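What Is a Tidal Island?

Most islands have water all the way around them all the time. A tidal island is different. It is an island for part of the day, and for the rest of the day you can walk to it.

Steva is a tidal island. It lies across a wide, flat bay from the town of Trevville. At high tide the sea covers the sand between them, and the only way over is by boat. At low tide the water drains out of the bay and a stone road appears. People call the road the Rolland. It is 7 feet wide and very old, and in most places it is covered with seaweed.

Why does the water come and go?

The main cause is the moon. The moon's gravity pulls on the Earth, and the oceans move in answer to that pull. The water bulges out a little on the side facing the moon and also on the opposite side. As the Earth turns, the bay at Trevville passes through both of these bulges. That gives it two high tides and two low tides in a little over 24 hours.
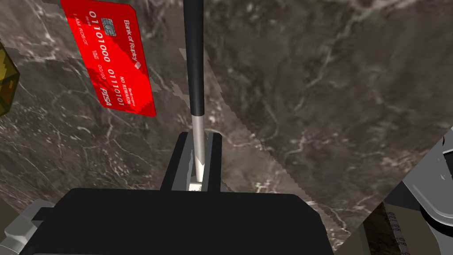

The sun pulls on the oceans too. It is much bigger than the moon, but it is so far away that its effect on the tides is smaller. When the sun, the moon and the Earth line up, the two pulls add together. High tides are then higher than usual and low tides are lower. These are called spring tides, though they happen all year and have nothing to do with the season. The weaker tides in between are called neap tides.

How does an island like this form?

Steva is made of hard rock. The land around it was softer, and the waves wore it down over thousands of years. Sand and mud then settled in the shallow water between the island and the shore. When enough had built up, the bottom of the bay was high enough to be bare at low tide. The highest point on Steva is a hill called Biketti, 58 meters above the sea. There are no trees on top, only grass and a few thorn bushes that lean away from the wind.

Who lives there?

Some 56 people live on Steva. The school is in Trevville, so the children have to go by the tide table. Nadège Millet grew up on the island and remembers days when school began at 7 in the morning and days when she did not get there until after lunch. Her family kept a copy of the table on the kitchen door.
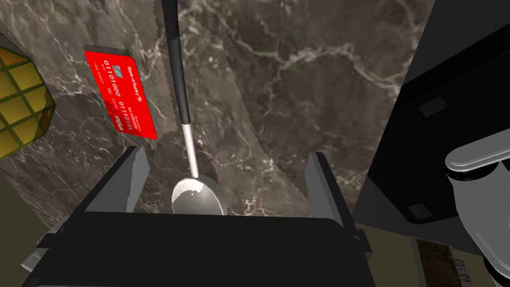

Computer picture of a robot gripper with its two fingers apart.

What lives on the sand?

When the tide is out the bay looks bare, but there is plenty living in it. Lugworms dig burrows and leave little coils of sand on top. Cockles bury themselves just under the surface. Crabs wait under the seaweed. Wading birds come to eat all of them, and in July you can see young birds learning to feed beside their parents.

Is it safe to walk across?

Only at the right time. The tide can come in quickly over flat sand, and it may fill the low channels behind you before you notice. Sandrine Rey leads walks to Steva and will not start out later than 2 hours before the water is due back.

Words to know

Tide: the regular rise and fall of the sea.
Causeway: a raised road across water or wet ground.
Neap tide: a tide with a small difference between high and low water.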